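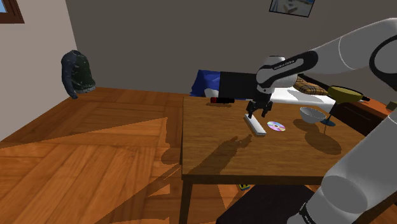

The Ferry Book

Siwan Rees kept the ferry book at Kellitz for the last season the boat ran. It was a green ledger with a cracked spine, and every crossing went into it: the hour, the state of the river, the number of passengers, and anything left behind.

Mostly what got left behind was umbrellas. She hung them on a nail by the ticket window and people took whichever one they liked.

In September a man came down the hill with a suitcase and asked for a ticket to Villanueva, on the far bank. He put his money on the counter. She gave him two coins back and told him the boat was on the other side and he would have to wait.

"How long?"

"Until Binus finishes his lunch."

He sat on the bench outside. She could see the back of his head through the glass. After a while he came in again and asked if she kept a record of who crossed.

"Numbers," she said. "Not names."

"For how many years?"

"The book goes back four. The older ones are in the cupboard."

He asked if he could look at them. There was no rule about it, so she unlocked the cupboard and let him carry the old ledgers to the bench. They smelled of damp. He turned the pages slowly, with one finger under each line, and she went back to her crossword.

The boat bumped against the landing. Binus tied up, came in for his coffee, and looked at the man outside.

"Is he coming or not?"

"He has a ticket."

"What's he reading?"

"The ledgers."

Binus drank his coffee standing. He had run the boat since he was a boy, when his uncle let him hold the wheel, and he didn't care for anything that made it late. He went out and rang the bell. The man didn't get up.

When Siwan went out to him he had a page open on his knee. It was in the handwriting of the clerk before the clerk before her. One passenger, it said, evening, river high. Left on seat: one child's glove, red.

"That was my mother crossing," he said. "I was inside her coat, so they didn't charge for me. She always said I cried about the glove all the way to the train."

Siwan read the line again. "It says one passenger."

"Yes."

She went in and got the pen. It was against the rules to change an entry, and that one was written down, on the card above the window. She crossed out the one and wrote 2, small and neat, and put her initials beside it.

He thanked her and carried the ledgers back to the cupboard himself, in the right order. Then he picked up his suitcase and went down to the boat. The water was flat and brown, and Binus took him over without talking.

At six she filled in the last line of the day. One passenger, river low. Nothing left on seat. She locked the cash drawer, took an umbrella off the nail in case of rain, and walked home up the hill.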